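Prikorico Sideline Radio Kit

Coaches and camera crews working the same sideline need to hear each other without talking over each other. The Prikorico Sideline Radio Kit is a two-channel wireless intercom for clubs that stream or record their own games. One channel is for the bench, the other is for the crew, and a producer can listen to both from the base station.

The kit is sold to football, soccer, rugby and lacrosse clubs, and it also works indoors for basketball and volleyball. It does not need a phone signal or the venue's Wi-Fi.

What it does

Each beltpack has one large talk button and one channel switch. The talk button can be set to hold or latch. Volume is on a wheel at the top of the pack, where it can be turned with gloves on. The pack clips to a belt or slides into the Dabbas chest pouch, sold separately.

The base station has a line output for each channel. Clubs that want bench audio on their broadcast can run it straight into a mixer or a recorder. A mute key on the bench channel cuts the feed to the line output and leaves the intercom working, so staff can talk in private during a timeout.

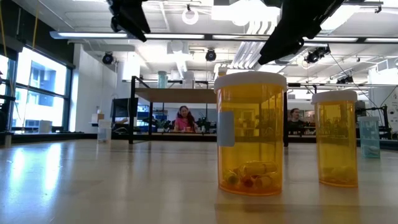

Range is 200 yards with a clear line of sight from the base station to the pack. Concrete stands, metal bleachers and crowds will shorten that. Put the base station at midfield and above head height if you can -- a press box window or the second row of a scaffold works well.

Battery life is 16 hours for a beltpack in normal use. The base station runs on wall power or on a Tasik battery plate. The packs charge in the supplied tray and can stay there between games.

In the box

Base station with two antennas
Four beltpacks
Four single-ear headsets with boom microphones
Charging tray and power supply
Two line output cables
Padded carry case

The headsets have replaceable foam covers and ear pads. Spares are listed on the accessories page. Headsets from older Prikorico kits fit these packs, but beltpacks from the older kits will not pair with this base station.
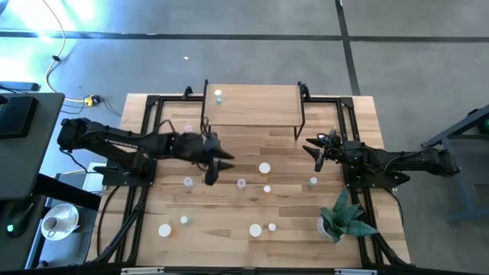
Setting up on game day

Turn on the base station first and wait for the green light. Switch on each pack and check that it shows the same group number as the base. If another club at the venue is using the same kit, change the group number on the base and pair your packs again. Pairing takes a few seconds per pack.

Walk the sideline with one pack before warmups. If you hear dropouts near an end zone or corner flag, raise the base station or move it closer to that end.

Check your league's rules before wearing a headset on the bench. Some competitions allow them for coaches only, and some do not allow bench audio to be broadcast live.

Options

The Plamico windscreen set is recommended for outdoor games. It fits over the standard foam cover.

Expansion packs are sold one at a time. A single base station supports up to 40 packs across the two channels.

Ordering

Kits ship from stock on weekdays. Orders received before noon go out the same day. Clubs buying for more than one team can ask for a written quote -- include the number of packs you need and whether you want spare headsets.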